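**From:** Regula Lanz
**To:** bench-and-packing list
**Subject:** Re: Re: Layout for the small table, tape and sheet

Sang-wook Hwang wrote:

> Can we settle the small table before August? At Cindstead I lay the clear sheet down first, then tape all four sides, then cut. The tape never comes off clean and I lose time picking at it. I also don't see why the board has to stay out when nothing is being cut. It takes up the middle, and the middle is where I want to work.
>
> Second point. The Hakano tape is finished and the store at MacPherson has sent Reletti in its place. Same width as far as I can measure, but it grabs harder. Do we change the method or change the tape?
>
> Third, is the 400 mm strip along the back still meant to be kept for standing items?

Taking these in order.

**Board.** It stays out. I tried a stretch of jobs with it put away and the knife marks started to show on the tabletop. The top is butcher block and will sand back, but I'd like to do that once a year at most. Long side front to back, centred on the bench. If you need the middle for folding, slide the board toward you until the front corners meet the edge, then slide it back when you're done. Don't stand it against the wall, it warps.

**Sheet.** Keep it to the right of the board, flat, with the curl facing down. Tape two opposite sides only. The other two don't need it on anything under 960 mm, and most of what we do is well under. For longer pieces add one short tab in the middle of each free side. Fold 20 mm of the tape end back on itself before you press it down. That gives you something to pull, and should deal with most of the picking.

**Tape.** Change the method, keep the tape. Part number on the new cartons is 2293 if you need to reorder. I've used both on the same sheet and the Reletti holds better on the smooth side. It does leave a line of glue if left on overnight. Lift it the same day, pulling low and slow, with the tape doubled back over itself. Pulling straight up is what tears it.

Store the rolls on their side. On edge they pick up grit from the concrete every time one goes over and rolls off.

**Back strip.** Yes, 400 mm, still reserved. The tall white cylinder belongs there, on its round wooden base, behind the board and well clear of the knife. Clips go beside it, dark to the left and light to the right. I know this looks fussy. The light one is tiny and vanishes on the wood if it's put down anywhere else, and I've spent enough time feeling around for it with my palm.

Small parts are the one thing I haven't worked out. At present they end up on the board or just behind it. A shallow tray would be the usual answer, but every tray I've tried is too tall to slide the sheet over. If anyone has one with a lip of a few millimetres, please send me the measurements.

Bench as it stands with the green tape:

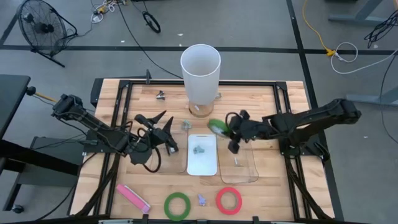
*Regula Lanz, bench notes, Cindstead*

The board position is the one I'd like everyone to copy. The sheet can move a hand's width either way, depending on which side you cut from. Left-handed people should mirror the sheet and leave the rest alone, clips included.

Sang-wook, two things I still need from you: the thickness of the sheet you're using, and whether the Reletti lifts cleanly from your own tabletop. Yours is oiled and mine hasn't been for a long while, so I would expect a weaker hold at your end. If it lets go, wipe a narrow strip with metho where the tape will sit, leave it to dry, and try again before adding more tape.

I'll put the layout on the shared page once I have your numbers.

Regula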